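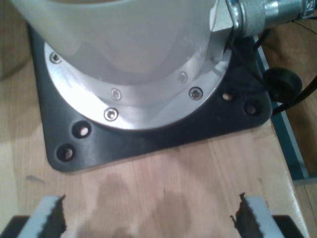
**Seized hex bolts on the patio table, what would you do?**

**flutemton_phil**
Bought a secondhand Torvik patio table in March. Solid thing, weighs as much as a calf. The top is held on by hex socket bolts and 11 of them came out fine. The last one has decided to stay. I've now rounded the socket to the point where the key just spins around in there like a spoon in a mug. Table needs to go through a 60 cm gate, so the top has to come off. Ideas welcome, short of moving the gate.

**greasemonk**
Penetrating oil, overnight, then again, then hammer a slightly oversized Torx bit into the hole and turn slowly. Works most of the time. Ruins the bolt, but it sounds like that part's done.

**Barow_Bette**
Were you using a ball end key? Those are for reaching, not for breaking things loose. And was it metric? Older Torvik stuff was inch sized and a metric key will *almost* fit, just enough to give you confidence.

**flutemton_phil**
It was the key that came in the bag with a bookshelf. I don't know its politics.

**Barow_Bette**
There's your answer then.

**tallow**
Heat. Little butane torch on the head for a minute, let it cool, try again. I never bother with oil, it's a way of feeling busy.

**greasemonk**
Oil is fine if you leave it alone long enough. People give it four minutes and then write a post. Also please don't put a torch on a table somebody just soaked in oil, whichever of us he listens to first.

**tallow**
Obviously not both. I've done 196 garden gate hinges with heat (council contract, long story, bad summer) and lost maybe two bolts.

**greasemonk**
Hinges aren't powder coated tables. He'll have a brown ring on it the size of a saucer.

**oddsocket**
Left-hand drill bit. Half the time it catches and backs the bolt out before you even get to the extractor. Eleck does a set, and post 647 in the big tools thread has the sizes if you can stand the first forty pages.

**flutemton_phil**
Update: oil overnight, then hammered in the Torx bit. It moved! Then the bit snapped. So now the bolt has a bit in it, and I've got a slightly looser table.

**oddsocket**
Moved is good. Grab the stub with locking pliers if there's any sticking out.

**Barow_Bette**
How wide is the table standing on its side, with the legs going through first?

**flutemton_phil**
...58 cm.

**tallow**
Still would have used heat.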